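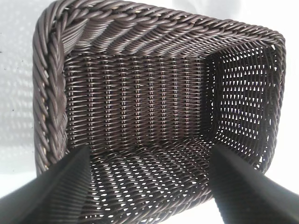 Slide 1. Woven basket, dark brown, with a braided rim.

Speaker notes: What we keep at the front desk
Regional small libraries meeting, afternoon session

Slide 1
Leave this up while people sit down. Start when the doors close. Thank Beca Pritchard for the room and for moving us ahead of the budget talk.

Say who I am: branch manager at Nelach, formerly at Rees. Say the talk is on lost property and how we changed the way we handle it. There is a handout at the back with the form on it. No need to copy down the slides.

Slide 2: Where we started
Before April the rule was that anything found went behind the desk. No log, no tag. If someone called, whoever picked up the phone went and looked. Staff on the evening shift often didn't know what the morning shift had taken in.

Eifion Maddocks went back through our desk diary and found 1,411 mentions of lost items over the years we had kept it. Most were one line long. "Glove, black." "Keys?" Very few said whether the item went back to anyone.

Pause. Ask who has a drawer like this. Don't wait too long for hands.

Slide 3: What people lose
Gloves, reading glasses, water bottles, flash drives, single earrings. Kids' jackets in winter. Library cards, including cards from other systems.

Mention the set of dentures only if the room is awake.

Slide 4: The form
One half sheet. Item, where found, time, initials of the person who took it in. The bottom part tears off and goes on the item with string. We tried sticky labels first and they came off wool.

Nest Gronow designed the form. The first version had a space for estimated value. We dropped it because staff were guessing, and the guess started arguments when people came to collect.

Slide 5: How long we keep things
Ordinary items: 100 days. Food and anything damp: end of the shift. Wallets, phones, passports, and bank cards: locked drawer, and if we can't reach the owner in 2 days they go to the police station. Medication goes to the pharmacist across the street. Check your own county's rules on this. Ours are written down and yours may differ.

Explain why we left 90 days. Our school groups come once a term, and kids were coming back for coats the week after we gave them away.

Slide 6: Giving things back
Ask the person to describe the item before you bring it out. Don't hold it up and ask if it's theirs. For keys, ask how many and what's on the ring. For phones, ask them to unlock it at the desk.

Angharad Pugh at Skokar asks for a signature on everything. We only do it for the locked drawer. Both work. She's here today, so point her out for questions.

Slide 7: What didn't work
The display table. We put unclaimed items out by the entrance for 7 days and things went to the wrong people. Also the online list. Updating it took longer than answering the phone.

Slide 8: Questions
Benedikt Rothe will probably ask about Dusex, the tracking software his branch uses. I haven't used it. Let him speak to it if there's time.

Stop by 3:40. Collect spare handouts.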